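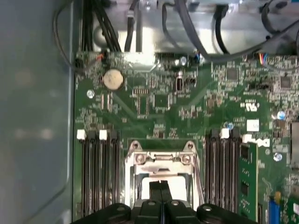 Konrad Camenzind draws with the window open, even in the cold months, and he keeps the pages of his comic in flat drawers that once held maps. There are 372 of them so far. They make up Skernurik, the story of a ferry pilot on a lake that has no far shore, and until this year the only way to read it was to buy the stapled issues from him by mail or across a folding table at a show.

That changed in June, when the small press Ruchti released the first collected volume. It gathers the opening 11 issues in black and white, with the original covers in the back and a new map on the inside flap. The first printing sold out before the summer was over. A second is on the way.

Camenzind came to comics late. He painted signs in the town of Sulton for most of his working life, and he was past 40 when he inked the first page of Skernurik at his kitchen counter. The lettering gives him away. Every caption is done by hand with a flat brush, and the sound effects have the weight of a storefront.

"I could letter before I could draw a hand," he said. "The early issues are full of people with their hands in their pockets."

He considered redrawing some of those early pages for the book. His editor talked him out of it, and the only repairs are to two panels in issue 4, where the pilot's coat buttoned on the wrong side. Readers had been writing to him about that coat for years.

The story moves slowly. Whole chapters pass with the ferry tied up in fog, the passengers trading food and complaints. The villain, if he is one, does not appear until issue 9, and then he mostly asks about the fare. People who like their comics loud may put the book down early. Those who stay tend to buy extra copies for friends.

Camenzind will bring original art to the Flokusico comics fair on 2020-10-03, his first show since the book came out. He plans to sell 29 pages, all from the middle issues, priced according to how long each one took him. The fog pages cost the most. He is holding on to the covers, and he won't be taking commissions at the table.

The second volume is drawn and partly lettered. Ruchti has not set a date for it, and Camenzind is in no hurry to give them one. He still has the storm chapter to finish, and he has started it over once already, after deciding that the rain was falling too straight.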